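# Charging stops at 55 percent on public DC, fine at home. Car or charger?

**Skida**

Small electric hatchback, bought used, 40 kWh battery. At home on the wall box it charges to whatever I set, no complaints. The trouble is on public fast chargers. Three times now the session has ended by itself at 55 percent or within a point of it. The screen on the charger says "session complete" and the car unlocks the cable as if everything went the way I wanted. There's no warning light and no message in the car.

Two of those were at the Utport ferry lot and one was at the Pruvora station off the highway. If I unplug, wait a minute and start a new session, it begins again but at a much lower speed, and then I usually give up and drive on.

What I have checked so far:

- The charge limit in the car menu is set to 100 percent for trips.
- The charging timer is off.
- The cable pins look clean, no dirt or bent metal.
- The app for the Utport chargers shows no spending cap on my account.

The longest leg I drive regularly is 121 miles each way, to visit family, and I used to do it with one stop. Now it takes two, and the second one is slow. The dealer says they can look at it but they want to charge me for the diagnosis even if they find nothing. Before I pay for that I would like to know if this sounds like the car, the chargers, or a setting I've missed. It was cold on all three trips, if that matters. I drove at highway speed for most of an hour before each stop. 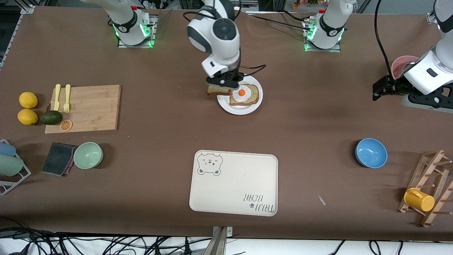 I should add that the range at home looks normal. The dash shows the same miles at full charge as it did last summer, less a bit for the heater. I also don't get any drop in power when driving.

---

**Sárközi**

Check for a second charge limit. A lot of cars keep one number for AC charging and a separate one for DC, and they aren't always on the same screen. Mine has the AC limit in the main charging menu and the DC limit two levels down under battery settings. The previous owner of my car had set the DC one low to protect the battery and I didn't find it until a long trip. The car ended the session politely, same as yours, and the charger reported it as complete.

The part that doesn't fit is that yours lets you start a new session. With a hard limit in the car, the second session should refuse to start or end right away. On some models, though, starting again by hand overrides the limit once. It costs nothing to look, so do that first.

If there is no second limit, look at the phone app from the car maker too. Some settings can only be seen there, and if the previous owner's account was never removed from the car, you may not be able to see them at all. In that case, do a reset of the connected services from the car menu and register it again under your name. Write down your radio and navigation favorites before you do, they'll be gone.

---

**Ferrylot_Regular**

Utport chargers are junk. I had one stop on me last March and the help line kept me waiting until my coffee was cold. Use a different network.

---

**Oldvolt**

I don't agree that it's the network, as Pruvora did the same thing and that's a different company with different hardware. When two brands of charger stop at the same number, I'd look at the car.

There are a few possibilities, and you can sort most of them out yourself with a cheap diagnostic plug and one of the battery apps for your model.

**Cell imbalance.** If one group of cells reads higher than the rest, the car may end a fast charge early to keep that group safe. At home the power is low, so the voltages stay close together and you don't notice. Read the highest and lowest cell voltage when the car is at rest, and again while it is fast charging. Save both screens. A gap that gets a lot wider during charging is worth showing to the dealer.

**Temperature sensor.** One bad sensor in the pack can report a reading that makes no sense next to the others. Some cars just slow down for this, others stop. The low speed on your second session makes me lean a little this way. Compare all the sensors in the app before you set off and again at the stop. They should be in the same neighborhood. A cold pack alone would give you a slow charge from the start, and you didn't say that was the case.

**Inlet.** The charging inlet has its own temperature sensor, and when it reads too high the car cuts the power or ends the session. Clean pins don't rule it out. Feel the plug handle when you take it out, on the outside only. If it's much warmer than usual for you, mention it.

Next time it stops, take a picture of the charger display before you unplug, including the session number if it shows one. Both networks can look up who asked for the stop, the car or the charger. You have to ask for the stop reason specifically, otherwise you get a standard reply about updating the app. With that in writing you have something to show the dealer.

Also ask what is left of the battery warranty. On most cars it goes with the car and not the owner, and it usually runs longer than the rest of the coverage. If the fault turns out to be in the pack, the diagnosis fee may be refunded, but get them to put that on the work order before you hand over the key.

---

**Skida**

Thanks. There is a separate DC limit on mine and it was at 80, so that isn't it, but I've moved it up anyway. I've ordered the plug and will read the cell voltages on the next trip. I've also written to Pruvora for the stop reason and will post it when they answer.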